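About Us
12th August
By Christos Karras

Ferberg is a packing and sorting company. We take in small household goods that arrive mixed, sort them by item, check them, and pack them for shops and mail-order sellers. We have been in the same building since we opened, though we now use the whole ground floor and started with a corner of it.

The company began as a side job. My uncle's firm, Panagiotou, sold kitchen and bathroom goods and had a back room full of returned stock that was too mixed up to put back on the shelf. I was asked to clear it over one summer. There were 68 crates. When they were done, a second shop on the same street asked if we could do theirs, and we bought our first pair of packing tables with what they paid us.

Today there are 11 of us. Most people here do both sorting and packing and change over at lunch. We handle up to 200 bins in a working week, more than we planned for when we laid out the floor, and the aisle by the loading door is narrower than it should be. We are moving the shelving in September to fix that.

How the work goes

Goods come in by truck and are tipped into open bins. A bin is never filled to the top. A few items on the bottom are easy to see and easy to pick up, and a full bin hides the small things under the big ones. From the bin, each item goes to its own tray. Anything cracked, stained or missing a part goes to a separate shelf, and the customer decides what happens to it. 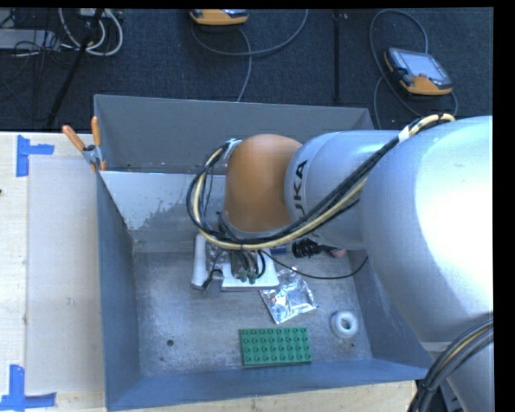 FERBERG, GROUND FLOOR, August - The gray bins are metal and open at the top. We tried cardboard first and went through it too quickly. Metal bins cost more to buy, but they wipe clean and keep their shape when they are stacked. The small goods lie on the floor of the bin until they are picked, and the bin stays next to the pale wooden tabletop while that goes on.

The order of picking is left to whoever is running the bin. Large flat items usually come out first. Small pieces tend to slide toward the walls, so the corners get a second look before a bin is called empty. An empty bin is turned over once, wiped, and sent back to the door.

Packing is done at a second row of tables. Each customer has a card with the box size, the amount of paper, and whether the label goes on the top or the side. The cards are kept in a drawer under the tape. If a card is out of date, we call the customer before packing - we don't guess.

Who we work for

Our longest-running customer is Gandance, a mail-order seller of bathroom goods. We handle all of their returns. Tridamex joined us later and sends mainly kitchen items, often in sets that have come apart. Matching lids to containers takes up a good part of their order, and we charge for it by the hour.

We also take small jobs from local shops. The minimum is 2 crates. For a job that size, please bring the goods to the loading door yourself, as we don't send the truck out for it.

What we don't take

We don't accept food, medicine, batteries packed loose, or anything under pressure. Glassware is fine if it comes wrapped. Clothing is fine in small amounts, but we have no way to press or fold it to a shop standard, and we will tell you so when you ask for a price.

Visiting

Customers are welcome to come and see their goods being sorted. Call a day ahead so that we can have your bins on the floor. Closed shoes are required past the yellow door. Parking is behind the building, next to the tire shop, and the office is up the outside stairs on the left.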